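Inicio | Proyectos | Incidencias | Wiki | Salir

Incidencia: la política entrenada en Luno baja de rendimiento al cambiar el objeto
Proyecto: Kindach. Abre: Palesa Mokoena. Asignada a: Nhyira Kwofie
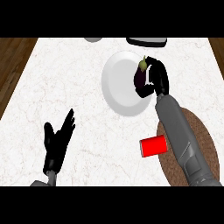
La evaluación en simulación usa 40 episodios por objeto y 3 semillas. Con la lata los resultados se repiten entre semillas; con la berenjena, no. El agarre se registra como válido con la mano derecha cerrada sobre la berenjena y parte de ella encima del borde del plato, y el evaluador lo cuenta ya como colocación. La mano izquierda está abierta y vacía, así que descarto un conflicto entre brazos.

Kwofie, 10:40 - Reproducido. El criterio de éxito solo mira la distancia al centro del plato. No comprueba que los dedos hayan soltado.

Mokoena, 12:15 - ¿Afecta a la tabla de abril?

Kwofie, 12:30 - Sí, a la fila de la berenjena. Añado la condición de mano abierta durante 5 pasos y relanzo las 3 semillas en Pintér.

Estado: en curso. Pendiente de repetir los 40 episodios.

Imprimir | Enviar por correo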